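Section 6: Setting out your tools and getting the table ready

Before you open the parts bags for your Zulness cabinet, do give yourself a little while to set out your tools. It's tempting to dive straight in, we know, but a few minutes spent now will save a good deal of hunting later on. Any sturdy table will do nicely, and a wooden one is very pleasant to work at.

1. Put a clear plastic tub near the middle of the table, where either hand can reach it. The tub is for whichever hand tool you're using at the time.

2. Lay the other tools to the side of it, with room to pick each one up - a screwdriver and pliers are the two you'll want most often.

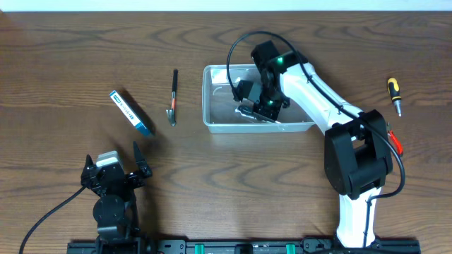

Fig. 1. Hand tool in the clear tub, with screwdriver and red-handled pliers to the right.

3. When you stop for a break, take everything out of the tub and lay the tools in a loose row on both sides. Keep the hammer a little apart from the slimmer tools, and leave the ring wrench and the precision screwdriver where you can see them against the wood.

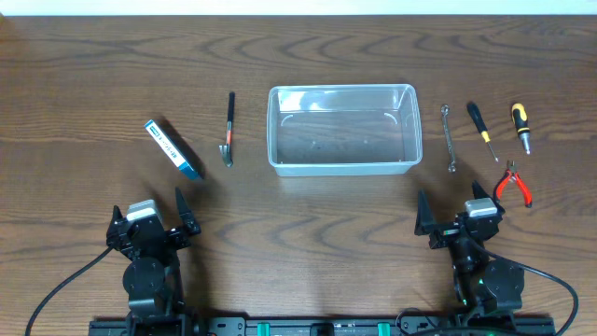 4. Clear a working space for the cabinet panels. Move the tools and tub right off the table if you need to, and wipe the top with a soft, dry cloth, going along the grain.

Note: A patterned top is lovely to look at, but small screws do disappear on it. A plain tea towel under the fixings helps enormously.
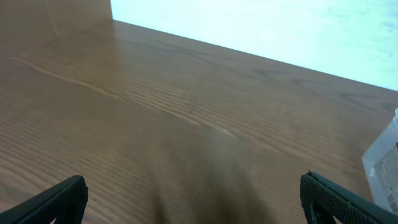

Bottles of glue or oil should stand well to one side with their caps on, and please read the label on each before you start. Wipe up any drips straight away.

Caution: Never rest a panel with its weight over the edge of the table. It can tip without warning, and the corners mark very easily.

5. Run your palm lightly over the bare wood to check for grit.

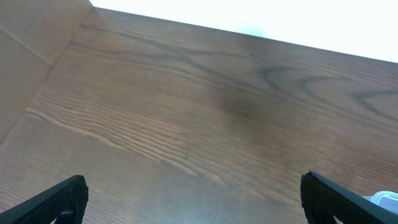
If you feel anything rough, go over the top with the cloth once more before laying the first panel down, good face upwards. You're now ready for Section 7, so put the kettle on if you like and have the Sonley parts list to hand.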